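Stillthorpe, 2018-06-14 – Hi, I'm Nomvula Nel, and I run data collection at Droko. We've opened our Navent program to outside labs!

Since March my team has been guiding arms through everyday household jobs, over and over, so our learning system has real examples to copy. We're past the first 60 hours and want 85 by fall. 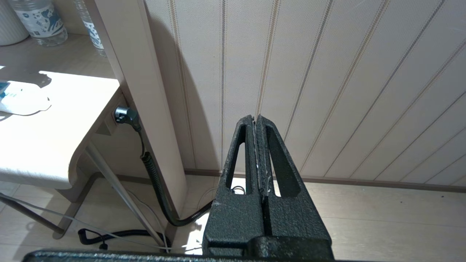
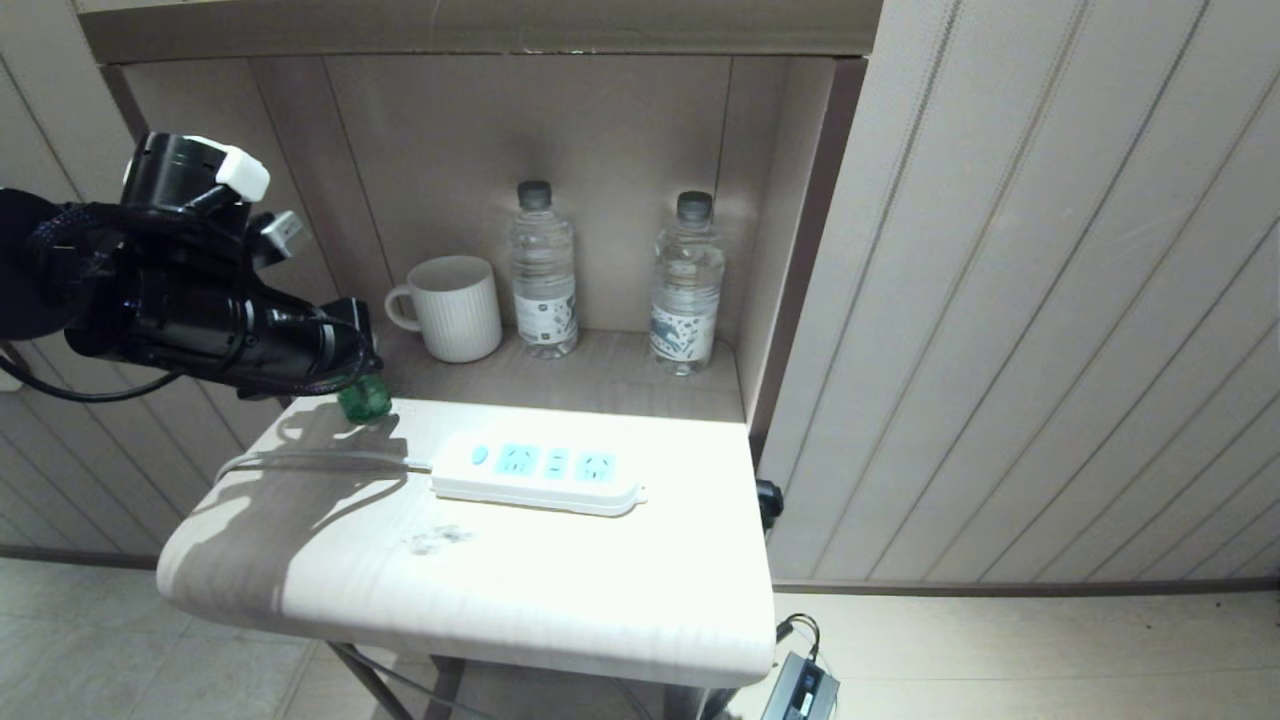 Gripper at work in one of our rooms, with bottled water on the shelf.

I love the messy takes best – the fumbles teach us plenty, so we keep them in. Labs can ask for a sample set of 40 takes through the Droko press desk, and I read every request myself.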